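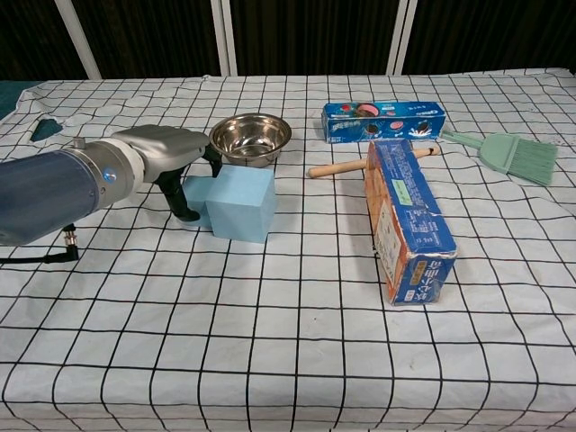 # Rolled to Size

**Cookie crusts fail at the edges and in the corners. A test kitchen has been working out why, with a rolling pin, a steel bowl and a cloth marked in squares.**

A crumb crust has three ingredients at most: crushed sandwich cookies, melted butter and, in some kitchens, salt. It needs no yeast, no gluten development and no resting period. It is also one of the more common causes of a failed tart, according to Yaryna Pavliuk, who keeps the test records at Nolora, a small baking school with a shared teaching kitchen. Her log for the past two years holds 186 crumb crusts. The failures fall mostly into two groups: crusts that slump down the side of the pan in the oven, and crusts that crack when the first slice is lifted.

Both problems start before the butter goes in. Crumb size controls how much fat the mixture can hold and how tightly it packs. Coarse crumb leaves gaps that fill with butter, and the butter runs when it heats. Very fine crumb packs hard and holds its shape, but it sets into a layer that resists a fork. Nolora teaches a mixed crumb, mostly fine with some pieces left the size of coarse sand.

## The pin

A food processor reaches fine crumb in seconds and passes through the mixed stage too quickly for most people to stop it there. Nolora therefore teaches crushing by hand, with a wooden rolling pin and a heavy bag.

The bag is filled to half its volume, pressed flat to push out the air, and left open at one corner. A sealed bag splits. The first passes are made by leaning on the pin without rolling it, which breaks the cookies into large pieces. Rolling comes next, in one direction, then at a right angle to the first. The bag is turned over and the sequence repeated.

Sandwich cookies such as Oreos behave differently from plain wafers. The filling is mostly sugar and fat, and it binds the crumb as it is crushed. Farzana Pramanik, who teaches the introductory pastry course, leaves the filling in and cuts the butter by a quarter. Recipes written for plain chocolate wafers often omit this correction. Students who follow them with filled cookies get a greasy base that weeps onto the serving plate.

"If the crumb sticks to the pin through the bag, you already have fat in there," Pramanik says. "Add the butter in two parts and stop when it holds."

The test for holding is simple. A spoonful squeezed in the fist should keep its shape when the hand opens and break cleanly when pressed with a thumb. If it bends before it breaks, there is too much butter.

## The bowl

Mixing is done in stainless steel. The metal gives up its heat quickly, and warm crumb brought straight from the pin will cool a little while it is stirred. Glass works, but it is heavier to tip and scrape. Plastic holds a film of fat after washing, a nuisance if the same bowl is needed for egg whites later in the day.

A wide rolled rim is worth looking for. It stiffens the bowl and gives the free hand something to grip while the other works a spatula down the wall. Some cheaper bowls have an open curl underneath, where water and crumbs collect. Running a fingernail along the underside of the rim in the store will settle the question.

Bowl size matters more than most recipes admit. The crumb should fill no more than a third of the bowl. Fuller than that, the dry crumb at the bottom is never turned, and the baker compensates by adding butter to what is already coated.

## The grid

The least expensive item in the method is a white tablecloth printed with black squares. Antonina Levchenko, who runs the kitchen's supply room, began using gridded cloth for rolled doughs, where the lines show how far a sheet has spread and whether it has drifted out of square. Wax paper goes on top, and the lines read through it well enough to work by.

For crumb crusts the grid has a second use. Bars and slices are often built on a flat sheet and trimmed, and a sheet that is thicker on one side bakes unevenly. Levchenko has students mark the intended outline in whole squares, tip the crumb into the middle and work it outward to the lines with the pin. If the measured crumb runs out before the outline is full, the sheet is too thick somewhere.

Printed cloth shrinks. Levchenko washes every new one twice, then measures a run of squares with a steel ruler and writes the result in laundry marker on the hem. A cloth whose squares come out unequal in the two directions is kept for covering tables between classes.

## Corners

Round pans are forgiving. Square pans are not, and corners account for most of the cracked crusts in Pavliuk's log. Fingers leave a thick fillet of crumb where the walls meet the base. That part stays soft while the thin wall above it dries out and breaks away.

The usual fix is a flat-bottomed measuring cup, but a cup is round and can't reach a square corner. A small block with straight sides can, provided it is wrapped in parchment and pressed rather than dragged. Violeta Zúñiga, a former student who now bakes for the Bresero cafe, presses the walls first and the base last, the reverse of what most recipes print. The base then locks the foot of the wall in place.

She bakes the shell for 6 minutes, long enough to set the butter without drying the cookie, and cools it completely before filling. Chilled fillings can go into an unbaked shell if it has been frozen for an hour, although the cut edge will be softer.

## Storage

Crushed crumb without butter keeps for two weeks in a lidded container. Buttered crumb should be used the same day. Unfilled baked shells freeze well if wrapped twice, and they can be filled from frozen.

Opened cookies take up moisture from the air quickly, and damp cookies smear under the pin when they should shatter. Spreading them on a tray in a low oven for a few minutes and letting them cool will usually restore the snap. Filled cookies should be watched during this step, as the cream softens well before the wafer dries.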